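Posted February 2021, lightly edited, mostly not

# Stop grading the robot. Grade the teaching.

Every time I sit through a review of a teaching setup I hear the same question in the first five minutes. What's the success rate? And everyone leans in for the number. Ninety-something, great. Sixty, not great. Next slide.

I think it's the wrong first question. I've thought so for a while and now I've got a free evening, so.

The first question should be who showed it. Who drove the arms, how many hours in, what could they see, could they feel anything through the controls, were they tired. A policy trained on demonstrations is a copy of somebody's habits. If that person always backs off a little before closing the gripper, the robot backs off too. Forever. It doesn't know that the backing off was a nervous thing. It thinks that's part of the job.

I learned this the dumb way. At Akitz we were teaching a connector task, nothing fancy, and we had 200 demonstrations from three people. Looked like plenty. Training went fine, curves went down, everybody happy. Then the arm would get to the connector and sort of dither. Left a bit, right a bit, left a bit. We blamed the camera. We blamed the calibration, twice. Spent most of a week on the calibration.

Then Hüsnü Dönmez sat down and watched the recordings. All of them, at normal speed, with a notepad. Took him two days and he was not fun to be around. What he found: one operator approached from the left, one from the right, and the third did whichever, depending on mood as far as anyone could tell. Each one was a perfectly good demonstration. Put together they were a mess. The model was averaging three people who didn't agree and had never been asked to.

We threw most of it out. Kept 23 from one operator, wrote down how she did it, had the others do it her way and recorded again. The dithering went away. I'm not claiming a law of nature from one task. But I've seen some version of it at every place I've worked since, and people still buy more hours before they watch the ones they have.

Which brings me to computers. Everyone's new favorite task is PC work, take things out, put things in, route a cable. I like it as a task! It's honest work with real parts and it's a mean one. Tight walls, stiff connectors, soft cables that are never in the same place two times. And the hard part for a person driving by remote is that you've got depth to worry about and usually not much of a view into the case once a wrist is in the way.

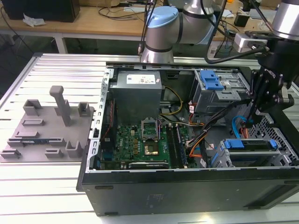 *Tower on its side, socket bracket up, one gripper down in the case.*

Look at how much wiring shares that case with the gripper. Now think about what a driver does in there. A careful one goes around the cables. A fast one pushes through them, and it probably works, and the recording gets marked as a success. Same label on both. The robot gets to learn from both and your success rate doesn't know the difference. I'd want to know. I'd want it in the file with the driver's initials on it.

The other thing about a job like this is order. Hand five people a memory module and an open case and they'll mostly agree on where it goes. They won't agree on when to move the cable. Some move it first. Some try without, fail, then move it. That second kind of demonstration is actualy worth a lot if you label it, since it shows a recovery, and it's close to poison if you don't, since it shows a robot that it's supposed to fail once before it starts. I've argued this with smart people and lost, mostly on volume.

So, guiding by hand or by remote? People get religious about it. My view, for what it's worth. Hand guiding wins when the task is about touch. You grab the arm, you feel the part seat, your body does the thinking. But you're standing in the way of the cameras and with two arms you run out of hands pretty quick. Remote wins on two arms and on clean video. It loses on feel, badly, and the folks selling remote rigs don't bring that up. The Nemarex demo I sat in on had lovely smooth motion and I asked to plug one stiff connector. Long pause. We did plug it. Took a while, and I couldn't have told you from the chair whether it was in.

If you can't feel the part, slow down and look. Sounds obvious. Most data targets punish it. Pay or praise people by the demo and you get fast demos, hurried little grabs, no looking. Then the robot's hurried too and everybody acts suprised.

Here's what I'd ask for, if anyone's asking. Before collecting anything, 8 practice runs per driver that get deleted. Really deleted, not saved in a folder called "maybe." Then a written way of doing the task, one page, argued over by the people who drive it and not by the people who train the model. Then somebody watches recordings every day. With eyes. A dashboard doesn't count. And put the drivers' names on the work. They're teachers. On most papers I read they get half a line near the end, under the grant number.

The pushback I get is scale. Hervieu's people told me last year that with enough data the habits wash out, you just need more drivers and more hours and the noise takes care of itself. Maybe. For picking up blocks, sure, I can see it. For a socket full of fine contacts I don't want the average of a hundred people's habits, I want the habits of somebody good. We don't train apprentices by having them watch a crowd.

And I'll grant the cost. Watching is slow, it's boring, and it's hard to put on a schedule. Lateck tried a daily review and dropped it after three weeks, too many hours, not enough to show for it. I get that. I'd still rather have a small pile I've seen than a big one I haven't.

We're starting a new round in March. Different task, two drivers, same notepad. Hüsnü has already said he's only watching half of them this time – I said fine, and I've got the other half.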